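HOSP 2237: Accommodation Operations
Module 2 Handout: Hard Floors, Linen and Guest Laundry
School of Hospitality and Tourism, Clevorthorpe Institute
Unit coordinator: Waraporn Ratanaporn

Purpose of this module

This module introduces the care of hard floor surfaces and the handling of guest garments in mid-sized hotels and serviced apartments. It should be read before the practical session in October. Students are expected to bring closed, non-slip footwear and a copy of the department's chemical register.

Assessment for the module consists of a written floor care plan (maximum 14 pages, including appendices) and a supervised practical. The plan must be submitted through the unit site by 4 pm on the due date.

1. Stone floors

Marble is a metamorphic rock composed chiefly of calcite or dolomite. It reacts readily with acids, including vinegar, citrus juice and many bathroom descalers. The dull mark left by such contact is called an etch. An etch is damage to the surface itself and will not respond to stain removal; it must be honed or repolished by a competent contractor.

A stain, by contrast, is foreign matter that has been absorbed into the stone. Organic stains such as tea and coffee are commonly treated with a poultice, left covered according to the manufacturer's directions and then lifted with a plastic scraper.

Natural veining is neither of these. Attendants new to the trade frequently report veining as soiling, particularly where the colour is concentrated in a single tile. The floor record for each room should therefore note heavily veined tiles at handover.

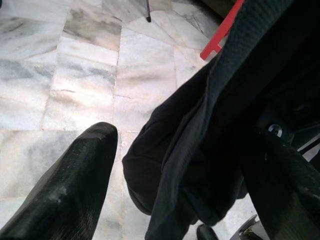
Figure 1. White marble tiles with grey, beige and pale pink veining.

Routine care is as follows. Dry dust mop with a clean, untreated head. Damp mop with a pH-neutral stone cleaner, diluted as labelled. Change the water when it becomes cloudy. Place wet floor signs at each approach and leave them in position until the surface is fully dry.

Inspection should be carried out under low, raking light where possible. Glare from windows can conceal fine scratches, and an inspection made at midday may give a different result from one made in the evening. Fine cracks are to be entered in the maintenance log with the room number and position.

2. Guest garments

Garments received from guests remain the guest's property at all times and must be tagged on receipt. The care label takes precedence over any instruction written on the laundry list. Where the two conflict, the attendant is to contact the guest through the front desk before proceeding.

Dark garments should be washed inside out, in cool water, with others of similar colour. Tumble drying is to be avoided unless the label permits it. Knitted items are dried flat. Shirts and light dresses may be dried on hangers, with fastenings closed and seams eased straight by hand. 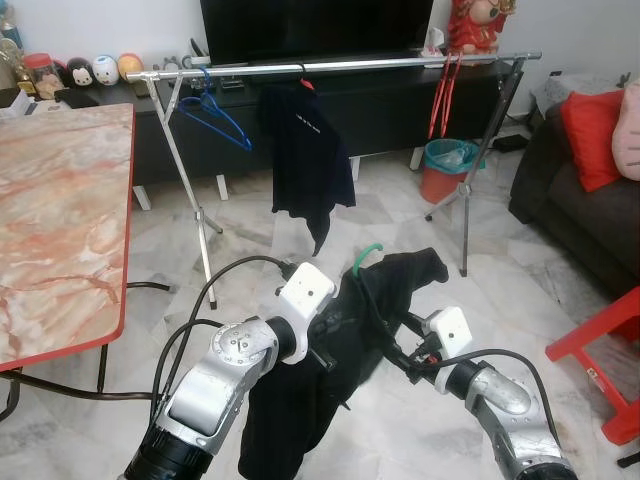 Figure 2. Placing a black garment on a green plastic hanger beside a metal drying rack.

Racks must not obstruct a corridor or exit. Allow a clear space between items so that air can circulate, and keep wet textiles off stone floors, as dye transfer on marble is difficult to reverse.

3. Case reading: Chuensuk House

Students should read the Chuensuk House case in the unit reader and prepare notes on the following matters for tutorial discussion: the decision to replace an acidic bathroom cleaner, the cost of repolishing the lobby, and the revised training program for evening staff. The supplementary reading on the Fukura apartments is optional.

Enquiries

Questions regarding this handout should be directed to the unit coordinator, Sumow Building, extension 2567.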